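Zindari Slow Journeys
Home
Trips
Journal
Work with us

Tour leader wanted, overland trips (seasonal, starts March)

We are a small travel company that takes people a long way by train, bus and the occasional ferry, at a speed most of our competitors would be embarrassed by. Our longest route covers 2446 kilometres and no airports. One of our tour leaders has left us to get married and live somewhere with a garden, so there's a vacancy.

The job is leading groups of up to 10 adults on our two regular routes, the Abreu Line and the Soresov Loop. You'd be away for more than 2 weeks at a stretch, then home long enough to do your washing and forget everyone's names.

What you'd be doing

Getting the group on to the right train. This sounds easy and takes up most of the job. Platforms change, people wander off to look at cheese, and the night sleeper to Soresov leaves on time on precisely the evenings you'd like it not to.

Talking to hotels. Our hotels are family-run, which means charming, and also that the person with the key may be at a christening. You'll ring ahead every morning and again after lunch.

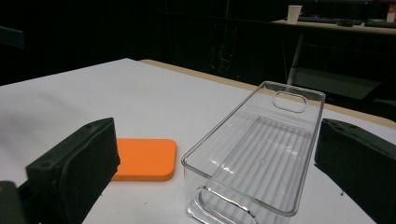
Keeping the accounts. You carry a float for museum tickets, luggage trolleys and emergency soup, and we want receipts for all of it. A note reading "misc, Thursday" won't do, as your predecessor will tell you.

Being pleasant at breakfast. Guests have paid for a holiday and would like to be told about the castle. You may privately have had enough of the castle. It was finished in 1439 and you'll be saying so a lot.

Who we're after

Someone who has led groups before, or has run something equally unruly: a youth hostel, a school trip, a large family. You'll need decent spoken French or German, a current first aid certificate, and a passport with plenty of room in it. A driving licence isn't needed. Please don't tell us you "live to travel". We'd like you to enjoy it and also be able to read a timetable.

You should be able to lift your own bag up a flight of station steps, and now and then somebody else's. 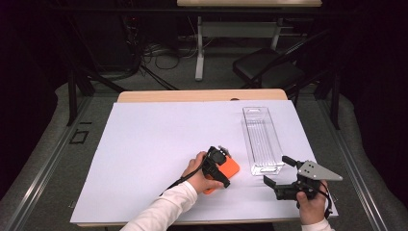 Pay and the rest

We pay a daily rate for every day on the road, including travel days, plus your room and all meals. We'll send the current rates with the application form. Tips are yours. Rooms are single, though on the sleeper we can't promise much beyond a bunk and a blanket.

There's a paid training week at our office in Pasis, followed by one full trip shadowing an experienced leader – you do the bags, they do the talking.

How to apply

Write to Imtiaz Miah, who looks after our tour leaders, using the contact form on this site. Send a CV of no more than two pages and a short account of a journey that went wrong and what you did about it. Missed connections are fine. Imtiaz has read a great many stories about lost passports, so if yours is one of those, make it a good one.

Interviews are by video call, usually on a Monday. We reply to everyone, slowly.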